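Bench notes: plating, crumb and the blue dish

Zdislava Kratochvíl
February 5, 2018
5 min read

Continuing the plating notes from the last entry. The task is the same one: a single piece of bread or pastry goes from the bare table to the round blue plate, and I record what the food does to the table, to the plate and to itself.
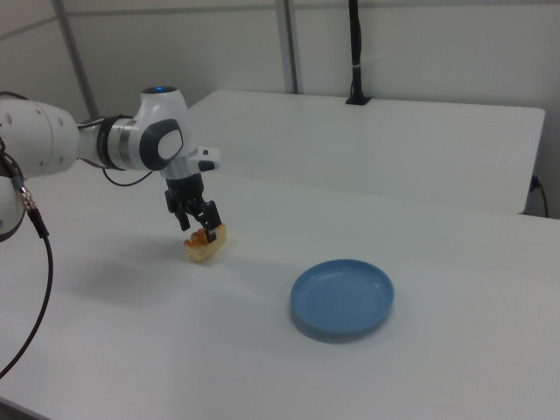

Table first. The white top was wiped with a damp cloth and then a dry one before each batch. White is good for judging whether the surface is clean in the sense of dark crumb, and poor for anything pale. Crust fragments show up at once. Inner crumb does not, and I only find it by running a finger along the surface. For the next batch I will add a pass with the soft brush before the cloth. The cloth on its own pushes fine crumb into a line and leaves it there.

Food. Two types in use at present, both bought in:

Hájek small loaf, cut by hand. Crust is firm, the inside is open. Sheds mostly from the cut faces.
Perkside pastry slices, ready cut. More colour on top, softer underneath, leaves a trace of fat on the table after standing.

The Hájek slices vary in thickness because I cut them, and I do not cut straight. The Perkside ones are regular but age badly. By the afternoon the top layer lifts and flakes when touched from the side. I have stopped using any slice that has been out of the bag for more than 15 minutes. Before that rule the results for early and late slices in the same batch could not be compared.

Weights. A batch is 26 slices. Each slice is weighed on the small Woteo balance before and after it is moved, and the difference goes down as crumb loss. Balance was drifting last week. It was standing too close to the window and the reading crept whenever the heating came on. It is now on the stone shelf by the sink and has behaved since. Check the level bubble anyway, the shelf is not true.

Grip position. Slices held across the crust edge lose less than slices held low down, through the soft part. The crust carries the pressure. If held through the soft part the slice keeps a dent, and on the pastry the dent does not recover at all. For bread it recovers partly if left alone. I would like a proper figure for this and do not have one. Dent depth with a steel rule is not a measurement, it is an opinion.

Sliding versus lifting. Anything dragged along the table leaves a trail, even over a short distance. Lift clear first, then go across. The height does not matter much as long as it clears the rim of the plate with some room to spare. The trouble comes at the other end: if the slice is let go too high it lands on a corner and sheds there, and on the plate that crumb looks worse than it would on the table.

The plate. Light blue, shallow, raised rim, flat in the middle. I picked it over the Cuvden one we had before, which was deeper and had a curved well. Slices in the Cuvden rocked and would not sit down flat. On the blue plate they stay where they are put. The colour also helps, as pale crumb is much easier to see on it than on the table, and I now do the crumb inspection on the plate side for that reason alone.

Two points against it. The rim is smooth, and under the overhead light it gives small highlights that I have twice taken for grease. Tilt it to check. Also, it slides on a table that has just been wiped and not properly dried. I tried a thin rubber ring under the foot. It held the plate well but raised it slightly, so I took it out again to keep the height the same as in the earlier batches. Drying the table properly does the job.

Plate position. Kept to one place for the whole batch and checked against pencil marks on a paper template, which is laid down, used and taken away again. Please do not mark the table itself. The June marks took most of a morning to get off and there is still a faint line near the back edge.

Washing up. Plate in warm water with a drop of ordinary detergent, rinsed, dried with lint-free cloth. No dishwasher, it leaves a film. Cloths go in the lidded bin and not on the radiator.

Open items:

Order more Hájek loaves, unsliced. Ask whether they will do a firmer bake.
Find out whether the bread slicer in the kitchen can be borrowed. Even thickness would remove one of the larger sources of scatter.
Repeat the low-grip batch with fresh pastry only.
Brush, then damp cloth, then dry cloth. Write this on the card by the sink.
Check weight for the balance is 200 g and lives in the wooden box — it was in the cutlery drawer again this morning.

Crumb loss figures for the bread are in the blue folder. Pastry figures are not written up yet, the first half of that batch was done before the balance was moved and I am inclined to throw it out and start again.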